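Progress report to the Somell Fund, May 31, 2026
Ornari Seamount Survey, second leg

We are back in port at Ninetti, and what a leg it was! The ship reached the eastern flank of the seamount with good weather, and we managed two full transects down to 4000 meters. The coral gardens near the summit run much farther along the ridge than our old charts suggested, and the team was glued to the screens well past midnight.

Sample handling went better than last October. We brought up some 400 specimens, mostly sponges, brittle stars and small crustaceans, and all of them are labeled and in cold storage at the Uzor lab. 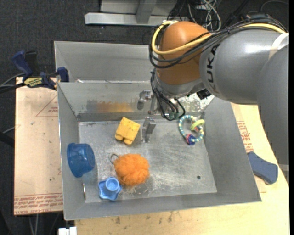

Sorting starts next week, and we expect the sponges to take longest. A few of them don't match anything in our reference collection, so we're sending tissue out for sequencing right away.

On spending, we have used 50 percent of the ship-time budget, as planned. The one open item is the sonar repair, and we will send you the invoice as soon as the yard gives us a final price.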